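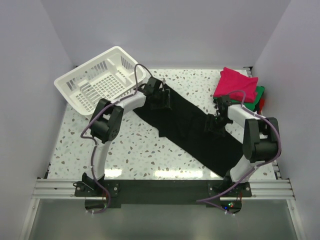 To: Vulotdale Soccer Supporters list
Subject: Re: Regional Cup hosting bid, what we know so far

Replying to the list so everyone has the same information. I was at the council session on Sunday and took notes. The earlier message is quoted in pieces with my answers underneath.

> Can somebody confirm that the joint bid went through? I heard
> two versions. One was that Vulotdale and Pastaro are sharing the
> tournament, and the other was that Pastaro gets all the games
> and we get the training sites.

The joint bid went through. The regional association voted for Vulotdale and Pastaro together over the single bid from Stosent. The vote was 284 to 100. Both towns get games. The training sites are a separate matter and have not been assigned.

> If we are sharing, who gets the final? Our ground is older but
> it is closer to the train station.

Pastaro gets the final and one semifinal. We get the opening game and the other semifinal. That was in the bid document from the start, so it wasn't decided on Sunday. The split of the group games is still open. The association wants a draft schedule from both towns by the end of July.

I know some people on this list wanted the final here. The east stand at our ground does not meet the seating rules for a final, and the council was not willing to pay for a new one. Adding temporary seats was discussed last year and dropped when the quote came in.

> What happens to league games while the tournament is on? Last
> time they closed the ground for weeks and the youth teams had
> nowhere to play.

League games stop for the length of the tournament. The youth teams will move to the Teixeira fields on the north side. The council has agreed to pay for the field rental, but not for buses. A parent asked about buses and was told to put it in writing. If your kid plays in the under-12 or under-14 groups, please send in a letter. One letter per family is better than one letter with a lot of names on it, according to the clerk.

The grass will also need time to recover afterward. The grounds crew asked for 42 days between the last tournament game and the first league game. The league has not answered yet. If they agree, our first two home games next season would be played away and the dates swapped later.

> And tickets? I have had season seats for a long time and I would
> like to know if that counts for anything.

It counts for a little. There are 900 seats set aside at our ground for season ticket holders, per game, and you have to apply for each game separately. You pay the tournament price, and you will not necessarily get your usual seat. Away supporters' clubs get their own share from the association, so those don't come out of ours.

Prices have not been published. Somebody on the forum posted a price list last week. I asked about it and was told it was from a different tournament, so please stop passing it around.

> Last thing. Is the road by the south gate going to be closed
> again?

Yes, on game days, from noon until two hours after the final whistle. People who live inside the closed area will get a permit for one car. The parking lot behind the south gate will be used for team buses and television trucks, so if you normally park there you will need to find something else. The lot at the train station stays open at the normal rate.

A few things that came up and weren't in the earlier message:

The Stosent club has said it will not appeal the vote. It has asked to be considered as a backup site if either ground fails inspection. The association is going to discuss that at its next meeting.

Inspection of our ground covers the lights, the drainage and the locker rooms. The lights failed the last check and have since been replaced. I don't know about the drainage. The corner by the old scoreboard was still under water after the last heavy rain.

The next council session is open to the public and starts at 7 p.m. Use the side entrance. If you want to speak, you have to sign up at the desk before it starts. I will post notes again afterward.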